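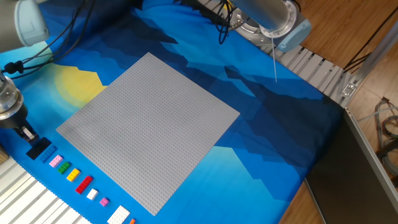
Clodunden Community Hearing Service
Progress report to the Goicoechea Trust
Reporting period: April to September
Prepared by Lucía Aguirre, Service Manager

1. Purpose of this report

The Trust awarded the service a two-year grant to extend hearing checks and hearing aid maintenance to residents of Clodunden and the coastal parishes as far as Nanamport. This report covers the second six months of the award. It should be read alongside the first report, which dealt with recruitment, premises and the purchase of equipment.

2. Activity

The service carried out 2669 appointments in the period. These were made up of first hearing checks, follow-up visits, and repair and re-tubing sessions. Demand for repairs has been higher than the original application allowed for, and in July and August repair work took up more clinic time than first checks. The balance returned to the planned level in September, when a second repair session was added on Thursday's equivalent in the Nanamport rota.

Home visits continue to be offered to people who cannot travel. The waiting time for a home visit stood at nine weeks at the start of the period and at five weeks at the end. The target in the grant agreement is four weeks, and this has not yet been met. The main cause of delay is travel between the outlying parishes, particularly when the ferry road is closed.

Referrals from general practices rose steadily. Two practices in the north of the area have still made very few referrals, and the service has written to both practice managers offering a short briefing for their reception and nursing staff. One has accepted and a meeting has been arranged for November.

3. Clinic sites

The Clodunden clinic has operated without interruption. The Nanamport clinic lost six sessions in June while the heating and ventilation were being replaced. Patients were offered appointments at Clodunden with transport provided, and most accepted. The remainder were rebooked within the month.

Background noise at Nanamport remains a concern. The consulting room adjoins a corridor used by other services, and some tests have had to be repeated. A quotation has been obtained for a heavier door and seals. The cost can be met from the existing premises budget and the work is planned for the winter.

4. Staffing

Telmo Cabello joined the service in May as senior audiologist and has taken over clinical supervision of the two assistant posts. Both assistants have completed the first part of their training and now carry out repair sessions without direct supervision. One administrative post was vacant for seven weeks. During that time telephone lines were open in the mornings only, and three complaints were received about difficulty in getting through. Full opening hours were restored in August.

5. Records and equipment

The move to the Trando appointment and records system was completed in July, one month later than planned. The delay arose from the need to check older paper records by hand before they were entered. Text reminders are now sent to all patients who have given a mobile number, and missed appointments have fallen in each month since they were introduced. Patients without a mobile telephone continue to receive letters.

All testing equipment was calibrated during the period. One portable audiometer failed its check and was withdrawn. It has been replaced under warranty.

6. Information for the public

The service printed 500 copies of its leaflet on the care of hearing aids, and a further 100 in large print. The large print edition has been taken up quickly and will be reprinted. Talks were given at sheltered housing schemes and at the Clodunden library - these have proved a useful source of self-referrals, particularly among people who had stopped wearing their aids.

7. Expenditure

Spending is within the agreed budget. Staff costs are slightly below forecast owing to the vacancy described in section 4, and travel costs are above forecast. The service asks the Trust's permission to move the underspend on salaries to the travel heading for the remainder of the year. A full statement of accounts is attached as Appendix A.

8. Plans for the next six months

The service intends to bring the waiting time for home visits down to the agreed four weeks, to complete the works at Nanamport, and to begin evening appointments at Clodunden for people in work. Evening sessions will run until 7.30 pm for a trial period of three months, after which attendance will be reviewed with the Trust's grants officer.

Appendix A: Statement of accounts
Appendix B: Appointments by site and type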